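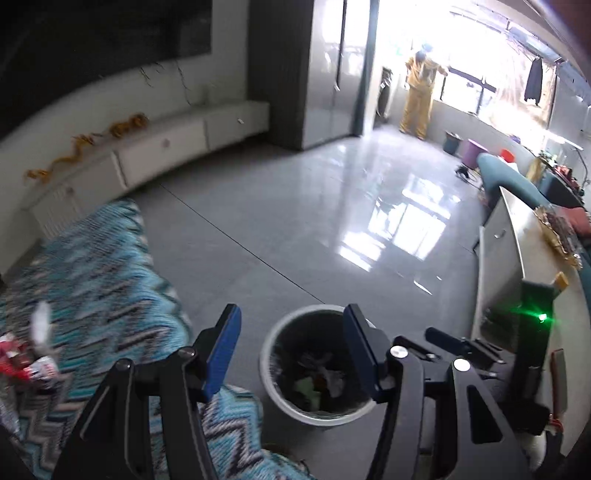

Guest floor inspection, Barrios residence, Monday, August 10, 2020. Checked by Ghislain Robichaud, comments added the same day. The July sheet gave this floor 100 out of 100, and I don't believe any room scores that. Pale glossy tile shows everything once the sun is on it, and a bin with rubbish piled in it, a snack wrapper on the zigzag blanket and a tissue next to it are not what a perfect score looks like to me.

1. Walking routes clear
Pass. Watch the blanket. If it slides onto tile, somebody's foot goes with it.

2. Floor slip risk
Not accepted yet. Farix says its polish is non-slip. I'd like to see that on paper from someone who doesn't sell polish.

3. Trash
Fail. The bin has a black liner, fine. "Emptied daily" is ticked on the old sheet for almost 50 days straight in the same pen, with the same little tail on the tick. Empty it and start a new sheet.

4. Wall, left side, above the long curved cabinet
Query. Thin gray lines in the white section. Garba Ajayi tells me it's the pattern of the material. Maybe. Pencil a mark at each end of the longest one and look again next month.

5. Ornament on cabinet
The gold dragon. Nobody could tell me if it's fixed down. Treat it as loose until someone shows me a bracket.

6. Tall wardrobe
Anchor to wall: not seen, so not passed. "It's heavy, it won't tip" is not an anchor.

7. Window area
Clothes rail to be kept clear of the window. Anyone working on the glass keeps both feet on the floor, no chairs.

8. Smoke alarm
Tested, sounded within 5 seconds. Pass. Battery date missing, write it on.

Overall: no score from me. Items 2, 3 and 6 stay open until I've checked them myself. Copy to Garba.

G.R.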